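Jasier Starter Box: What Came Out of the Pink Carton

Posted 2020-05-21

I don't trust mixed boxes. Somebody else picks the contents, you pay one price, and half of it ends up in a drawer. The Jasier box gets passed around as a bargain for people setting up a first apartment, and the seller's page lists 1,255 happy buyers. Fine. I paid 40 dollars and opened it on the floor near the washer.

The carton is bigger than the stuff in it needs. Most of what I got would have fit in half the space, with fewer plastic bags. 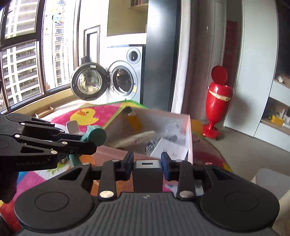
Is a mixed box cheaper than buying the same things one at a time?

Only if you would have bought most of them anyway. Price the items you'd really use, leave out the rest, and compare that total with the box plus shipping. Mine came out 2 dollars ahead, and I was being generous about the packet.

Pink cardboard, open, pale on the inside. I'll give them the box. It's a good box.

Orange-yellow bottle-like thing with a dark cap, leaning toward the back. The Sulier box had one a lot like it, and I never finished that one either.

Long cream packet or soft thing with a faint reddish pattern. Looks nice lying there. I still wouldn't have picked it.

Crumpled clear plastic on the right side. Declercq ships in paper and charges less for it, so I don't buy the line about protecting the goods.

White flat carton in the near corner, tilted over something dark and shiny in its own clear wrap. More wrapping inside the wrapping.

The Honska box is due in August. Same price, supposedly fewer fillers. I've heard that before, and I'll add pictures when it gets here.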